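Section 4: Teaching a sorting chore

Okay, by now your Onholm arm is bolted down and calibrated (if it isn't, go back to Section 3, I'll wait!). This is the part I like best, and also the part where I have to be straight with you about what it can do. When Rami Hamdan and I started setting these up in Lesdale, we figured sorting small stuff would be the easy win. Dishes looked hard, laundry looked awful, but coffee capsules? Surely!

Well, sort of. Picking one up is fine. Telling two dark ones apart when they've rolled onto their sides is where my arm still gets stuck, and a person just tips the thing toward the light and reads the lid. So we teach it by showing it people doing the job.

4.1 Before you start

1. Pick one chore and one spot. Mine was the counter next to the capsule drawers.
2. Turn on demo mode from the main menu and set the session length to 105 seconds. Longer sessions fill up the memory and I've never gotten anything extra out of them.
3. Open the drawer you want filled. The arm can't pull a recessed handle yet. I tried all of one Thursday and gave up.

Note: The memory holds 482 demos. After that it quietly writes over the oldest ones, so copy out your favorites.

CAUTION: Keep fingers out of the drawer whenever the arm is powered. It closes slower than you'd think but it doesn't feel you there.

4.2 Recording the demo

4. Tip your capsules out on the counter and leave them however they land. Neat rows teach it nothing useful.
5. Sort at your normal speed, and bring the lids around where they can be read before you put anything away. I like to hold one in each hand and compare, fingertips nearly touching. 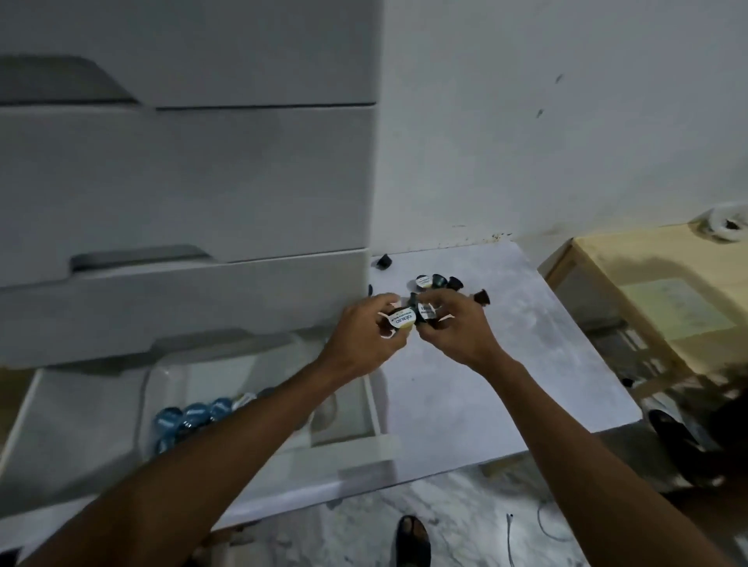
6. Press Save, then Replay. If the arm picks the wrong color twice, delete that demo and do another one.

4.3 What to expect

My arm handles capsules standing upright pretty well now, and still fumbles the ones lying against the side of a cabinet. Would I let it do the job alone? Not yet. I check on it every couple of minutes, and at that point I could have sorted them myself (Rami says this every time).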